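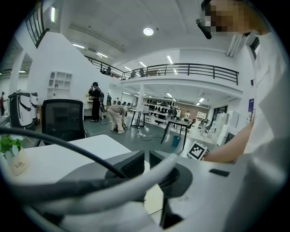 Workroom Keeper (part-time, afternoons)
Plolska, Ledesma Street building, ground floor
Reports to: Itzel Chávez, operations

Plolska is hiring a person to look after one large room. The job title took three meetings. "Room Coordinator" sounded like a hotel, "Facilities Associate" already belongs to the people upstairs who handle the boiler, and "Keeper" won by virtue of being short enough for the door sign.

The room is where most of our working day happens. It has white tables, black mesh office chairs, a long white workbench, a wall of shelving that carries more than it was bought to carry, and a dark green floor that shows every crumb. On any given afternoon several people are using it at once, each convinced that theirs is the only table. Your job is to see that they can all go on believing this.

What you will do

Set the room before the afternoon session. Tables go where the day's plan says they go. The plan is pinned inside the supply closet and is sometimes current. Small tables with dark legs are light enough for one person. The workbench stays put.

Keep the floor walkable. White cables run across it toward a power strip, and by midafternoon they have usually wandered. You will straighten them, tape the ones that cross a path, and coil anything that isn't plugged into something at both ends. Bags belong under tables or, better, in the closet. You will say this to the same people every week. Please keep your voice pleasant.

Return chairs. Each table has its own, and chairs drift toward the window side over the course of a day. We have stopped looking into it.

Look after the shelves. There is a white wall unit with open cubbies for things in daily use, and heavier shelving along the back for everything else. Both get sorted on Saturday, which is the quiet day. The cubbies were labeled once by Maricruz Serrano, who founded the workroom and wrote the labels in a hand only she can read. Relabeling them is your first real project, and she has promised to be a good sport.

Take care of the plant. It has small white flowers and lives on a white table in a pot that says "Life." It has been carried off to other rooms on two occasions for meetings that needed cheering up. It should be on its table at opening and on its table at closing.

Wipe down, sweep, restock. Paper towels, tape, markers, hand soap, batteries. Orders go through Flornero, our supplier, who deliver to the side door and ring once.

Close the room. The closing checklist has 11 lines. Line 4 is "check behind the partition," and we would like it initialed after you have checked behind the partition.

What a shift looks like

You arrive at noon. The morning group is finishing, so the first half hour is mostly stepping around people and collecting cups. Then you set tables. Once the afternoon group starts, you stay in the room or close to it. Somebody will want a surface cleared, somebody else will want a box shifted from one side to the other, and there will be a stretch when people stand, bend, reach and carry in every direction and you are the only one keeping an eye on what is underfoot. That stretch is the job. The rest is sweeping.

There is a break at half past three. It is a real one, taken sitting down, in a room other than this one. Closing starts after the last person leaves and takes most people forty minutes. Itzel says it can be done in twenty-five. We have asked her to demonstrate.

About tidiness

We should be clear about what we mean by a tidy room, as previous applicants have arrived with strong ideas. A half-finished arrangement on a table may be exactly where someone needs it tomorrow. Small items laid out in an odd order are quite possibly in that order on purpose. Before you square anything up, ask the person whose table it is. If they've gone home, leave it and put a yellow card on it. The cards are in the top drawer of the bench, under the takeout menus.

Anything on the floor is fair game.

Lost property goes in the bin by the door and is kept for a month. At the moment it holds one glove, a good umbrella, and a spoon of unusual quality.

Who we're looking for

Someone who notices that a thing has moved. Prior work in a school, theater, library, kitchen, workshop or warehouse is useful, and so is having raised or shared a house with several people who don't put things back. We don't ask for a degree. You should be able to lift a folded table and be on your feet for most of a shift, and to read a floor plan drawn in pencil by someone in a hurry.

It helps to be comfortable speaking up in a busy room. You will need to tell people with more impressive titles than yours that their bag is in the way.

It helps less to be a perfectionist. We hired one. He was excellent, and he left after one summer to work in an archive, where things stay where they are put. We send him a card in December.
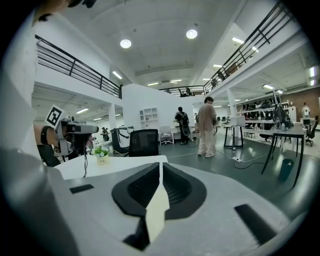
Do I have to rearrange the whole room every day?
Most days you'll move two or three of the smaller tables and their chairs. A full change of layout comes up a few times a year, and we schedule extra people for it.

Hours and pay

The position is four afternoons a week, noon to six, plus one Saturday a month for the shelves. Pay is $746 a week before taxes, and the Saturday is paid separately at the same hourly rate. You get paid holidays, a transit pass, and a locker that closes if you lift the door slightly while turning the key. Sturdy closed shoes are required; we reimburse one pair a year on production of a receipt and, if Itzel is curious, the shoes.

There is a trial period of 12 weeks. For the first two you will work alongside whoever is covering the room at the time, which at present means all of us by rota, with results you'll be able to judge for yourself when you visit.

Who you'll deal with

Itzel Chávez runs operations and will be your manager. She draws the plans, signs the time sheets, and answers messages faster than is strictly healthy. Maricruz Serrano no longer runs the room but comes in often and has opinions about the chairs. Listen politely. She is right about the chairs.

The building is managed by Amance, who take care of lights, heat, windows and the side door. If something is bolted to the building, it's theirs. If it rolls, folds or gets tripped over, it's yours. The partition has been the subject of correspondence.

Things to know before you apply

The room is bright and sometimes loud. Several conversations go on together and some of them are about where the scissors went.

You'll share the supply closet with a neighboring office. They are nice people, and they use our tape.

There is street parking on Ledesma in theory. Take the bus.

The floor gets mopped by an outside crew once a week, early. You won't have to mop, but you will have to get everything off the floor the night before, which includes the cables, the bags, and whatever has been living under the tables. Budget an extra half hour on those evenings. It's paid.

Plenty of the work goes unseen when done well. Itzel does notice, and will say so, usually by text and usually at eleven at night. You don't have to answer it.

How to apply

Send us a page or less. We'd like your name, how to reach you, when you could start, and a short account of a room you once put in order and what became of it afterward. A résumé is welcome but we will read the account first. No cover letter, please. We have read a great many people who are passionate about dynamic environments.

Applications go to the Plolska front desk, by email or on paper. If you drop it off in person, ask to look in on the room. Stand to one side of the doorway and mind the cables.

We'll invite a small number of people for a visit in July. It takes roughly an hour. You'll meet Itzel, walk the room, and then help with one closing, for which you will be paid whether or not we offer you the job. Bring the shoes you'd work in. We will go through the checklist together, including line 4.

Everyone who writes gets a reply. If you need an adjustment to the visit or to the work itself, mention it whenever suits you and we'll sort it out. The lifting can be shared and the checklist comes in large print. The cubby labels, for now, come only in Maricruz's handwriting.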